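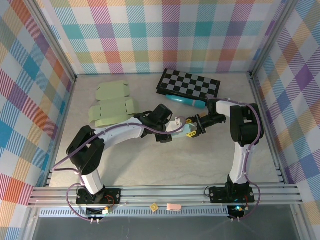
The tabs on the small cartons go in last, and if the board is already in the box you end up doing them twice, a packer from the January intake wrote on the feedback form. The pack sequence has been revised on that point. Applications are now open for the second intake.

CASUAL KITTING AND PACKING OPERATORS (3 positions)
Flendurard Packing Services, Rultness site
Applications close Jun 23, 2026

The work

Flendurard assembles mixed stationery and travel game kits for Sondness, a supplier to schools and holiday programmes. Kits contain small loose items of differing shape: blocks, erasers, markers and folding or rigid chequered boards. Cartons arrive as flat blanks and are erected by hand at the bench. The current order is 1,443 kits across 2 carton sizes.

Operators work seated or standing at a shared bench. Lifting is limited to bundled blanks and finished outers. The task is repetitive and needs reasonable finger dexterity, particularly at the tab slots on the smaller carton, where the clearance is tight and the board creases if forced.

Duties

Erect cartons from flat blanks, pre-breaking all fold lines before locking the tabs.
Pick contents against the kit card and place them in the printed order.
Check markers for a seated cap.
Check blocks and erasers for chips, print transfer and wrong colour.
Square the board to the long side of the carton before closing.
Set aside any blank with a torn tab or a crease off the fold line. Do not tape it.
Record rejects by item type on the shift sheet.
Clear the bench at changeover, including small items that have rolled to the front edge.

Sequence for the smaller carton, as revised: base tabs, side tabs, board, marker, small items, lid. Applicants who worked in January should note that the marker now lies alongside the board and is no longer placed on top of it.

Requirements

Previous packing, pick-and-place or light assembly work is useful but not required. Applicants must be able to distinguish pale greens, pale blues and teals under workshop lighting. A short colour check is part of the bench trial. Closed shoes are mandatory. Gloves are supplied - operators may work without them when folding, but not when handling boards.

Current right to work in Australia is required. A forklift licence is not relevant to these positions.

Bench trial

Shortlisted applicants attend a paid trial at the Rultness site. The trial consists of 83 cartons, erected and filled to the kit card at the applicant's own pace. Assessment covers tab engagement, completeness of contents and condition of the board. Time is recorded but is not scored. Results are provided in writing whether or not an offer is made.

Hours and conditions

Day shift only. Casual rate with loading, paid fortnightly. Rosters are issued a week ahead. Engagement is for the duration of the current order, with possible extension if Vuorinen confirms its carton specification for the next range. Parking is on site behind the loading dock. The lunchroom has a fridge, microwave and urn.

How to apply

Send a résumé of no more than two pages through the Flendurard careers page under the heading Kitting Operator, Rultness. State your availability and any dates you cannot work. A cover letter is not needed. Applicants from the January intake do not need to send a new résumé but must repeat the bench trial, as the carton has changed.

Questions about access, seating or adjustments to the bench can be entered in the comments field of the form and will be answered before the trial is booked.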